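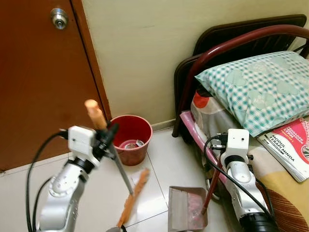
Broom in the left gripper, dustpan in the right.

Wipe the fingers before you check the grip – dust makes a handle slide. I use a damp cloth, then a dry one, with the power off. If the tape on the center piece has lifted, change it.

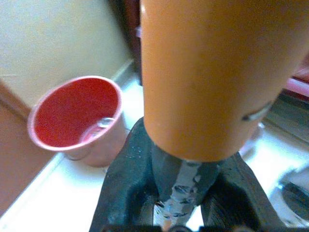
Ntombi Mkhize
Home workshop editor

For the first try after cleaning, choose something light and smooth. Close slowly and stop when it holds. On my Dremavard arm I check the finger screws every 25 hours, and the cables too – they must hang free at the wrist.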